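Re: [handheld-practice] Draft 3, section 6: pad condition and cleaning interval

From: Qianru Duan
To: handheld-practice list

On the question of section 6, I have comments on the interval, the acceptance wording, and the record. I have kept the earlier message below because the paragraph numbers in it differ from those in the circulated draft.

> The current text of 6.2 says that finger pads "shall be kept clean and in good
> condition." I don't think this can be applied. At Flulldale we have operators
> who wipe the pads before every take and operators who wipe them when they
> change shifts, and both groups believe they comply. I propose:
>
> 6.2.1 Pads shall be wiped with a dry lint-free cloth every 100 takes.
> 6.2.2 Pads shall be replaced every 1046 takes.
> 6.2.3 The operator shall initial the log at each wipe.
>
> The 1046 figure is the mean life of the pads we retired last year. I have no
> strong feeling about it and would accept a rounder number.
>
> I would also drop 6.4 (objects in view) entirely. It belongs in the section on
> tabletop setup and repeats half of what is said there.
>
> Ding

Taking these in order.

6.2.1. I agree that "clean and in good condition" cannot be audited. I don't agree with a count of takes as the only trigger. A take on rigid plastic housings and a take on folded cloth load the pad very differently. In the Taltulville trials we ran two stations from the same pad batch, one handling cartons and one handling towels. The towel station needed a wipe after 30 takes. The carton station was still inside the friction limit at 80, and we stopped there only because the session ended. A fixed 100 would have been too long for both if we apply the limit with any margin.

My preference is a fixed upper bound with an inspection trigger underneath it:

6.2.1 Pads shall be inspected at the start of each session, at each change of object class, and at least every 30 takes.
6.2.2 Pads shall be cleaned when inspection shows loose fiber, dust film, or adhesive residue on the gripping face or on any edge of the pad.

"Any edge" is deliberate. Most of the checklists I have read mention only the face. Fiber collects at the corners and along the upper edge, where a cloth drawn flat across the face passes over it. It can then move onto the face during the next close. The edge is also the part of the pad nearest to the object in the recorded view, so a strand there may sit over the contact region in the image for a whole series of takes. Anyone labeling contact from those images will have to decide what it is, and two labelers may not decide the same way.

On method, "dry lint-free cloth" is fine for dust and poor for fiber. We use a short strip of low-tack tape for the edges and then the cloth for the face. If the draft specifies tape, it must also specify a check for residue. I suggest placing this in the informative annex and keeping the normative text to the required result.

6.2.2 in Ding's numbering, replacement. I would not put 1046 or any rounder number in the standard. It is a mean for one site, one pad compound, and one mix of objects, and a mean life is the wrong statistic for a replacement limit in any case, as many of the pads will have failed before reaching it. The Lasta fixture gives a usable alternative: close on the reference block, apply the side load, and read the slip indicator. It takes less time than filling in the log. Proposed:

6.2.3 Pads shall be replaced as a pair when either pad fails the slip check, or when the gripping face shows a cut, a lifted corner, or bare backing.

"As a pair" should stay. Mixed pads have different compliance and the object rotates slightly toward the softer side on closing. It is a small effect and easy to miss until somebody compares left-handed and right-handed data.

Scuffing alone should not be a reason for replacement. A scuffed face with a sound surface often grips better than a new one, and several sites run new pads against a scouring block before first use. If the draft treats visible wear as a defect, those sites will be out of compliance on the first take. The wording has to separate wear from contamination, with the second handled by cleaning and the first by the slip check.

6.2.3 in Ding's numbering, the record. Initials show that someone was present and very little else. I would ask for the take number, the condition found (clear, dust, fiber, residue, damage), and the action. A code letter for each is enough. The condition found is the useful field, and it has to be entered before cleaning.
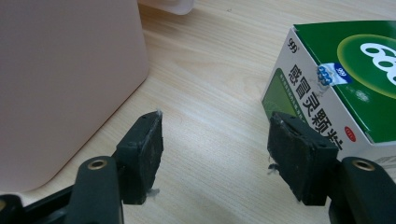 I would keep 6.4, though I accept that it overlaps with the tabletop section. The tabletop section covers placement and stability of objects. It does not cover packaging with readable print, and retail cartons are now common as test objects at most of the sites on this list. Medicine boxes need a line of their own. The points I would want are these:

6.4.1 Medicine packaging used as a test object shall be emptied before use, or shall be held under the site's rules for medicines.
6.4.2 Pharmacy labels bearing a person's name shall be removed. Manufacturer's print may remain.
6.4.3 The state of any seal or closure sticker shall be recorded at the start of the session, and the carton withdrawn if that state changes.

The last of these may look excessive. A sticker that wraps over an edge is exactly where a pad tends to land on a small carton, and a lifted flap changes both the grip and the appearance. It also leaves adhesive on the pad, which brings us back to 6.2.2. Cartons that start with a torn seal are acceptable provided the record says so - what we need to avoid is a carton that changes partway through a series without a note.

Two smaller items. The draft uses "finger," "jaw," and "tip" for the same part in sections 3, 6, and 9. I suggest "finger" for the whole moving member and "pad" for the replaceable contact surface, and deleting the other two. Also, the figure reference in 6.3 points to a drawing that was removed in draft 2.

Ding, if you can release the retirement data from Flulldale broken down by object class, I can run it against our slip readings and see whether 30 is defensible as the upper bound. If it supports a longer interval for rigid objects I will withdraw the single value and propose a table. I would like to have that settled before the June ballot text is frozen.

Qianru Duan
Taltulville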